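**Ticket 961: visitor station, simulated pick demo stalls before grasp**

Status: resolved, one follow-up open
Site: Brernitz, demo hall
Opened: 2025-06-22
Component: Flisow scene runner, wrist view on the wall display
Priority: high (open day in progress)

**Report**

Visitor presses Start. The arm moves to the pre-grasp pose over the marble tabletop, fingers open, and stays there. No error on the visitor screen. The operator console shows `WAIT_TARGET` until the 80 s timeout, then the scene resets. Reproduced on every start after the lunch break. The morning group had no stalls.

**Checks done**

- Restarted the scene runner. No change.
- Restarted the display client. No change.
- Swapped the Start button box for the spare. No change.
- Ran the same scene on the Borkowska laptop, local config. Grasp completes.

The last result points to the config on the demo machine. Compared both config folders. One difference: `target_filter.min_opacity` is 100 on the demo machine and 19 on the laptop. The target in this scene is translucent gray, so the filter drops it and the planner never receives a grasp target. The arm still reaches pre-grasp because that pose is hard-coded in the demo script.

The wall display was left on the wrist view during testing, with the fingers on either side of the target. 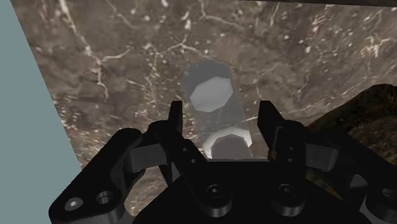
Can the demo stay open to visitors while the config is changed?

Only between runs; the runner reads the filter settings at scene load, so an edit made during a run has no effect until the next reset.

**Cause**

The Feller scene pack was loaded over lunch for the afternoon group. Its installer overwrites `target_filter` with its own defaults, which assume opaque parts. The install log has one line for it, at info level:

`target_filter: existing file replaced`

No backup copy was written.

**Fix**

1. Stopped the runner at the end of a cycle.
2. Set `min_opacity` back to 19.
3. Set the config file to read-only.
4. Started the runner and loaded the marble scene.
5. Ran three cycles from the visitor button. Grasp completed on all three.

The Feller scenes were also checked with the lower value. They load and run normally. No separate profile is needed for today.

**Notes for the hall desk**

If the arm stops at pre-grasp again, look at the console first. `WAIT_TARGET` means the filter or the scene file. `WAIT_START` means the button box. Don't restart the whole machine; the display takes several minutes to reconnect and the next group ends up looking at a login screen.

**Follow-up**

- Installer should ask before replacing `target_filter`. Sent to the scene pack maintainers, no reply yet.
- Visitor screen should show a message when the timeout is reached. Planned for the December release.
- Read-only flag has to be removed before the next regular update.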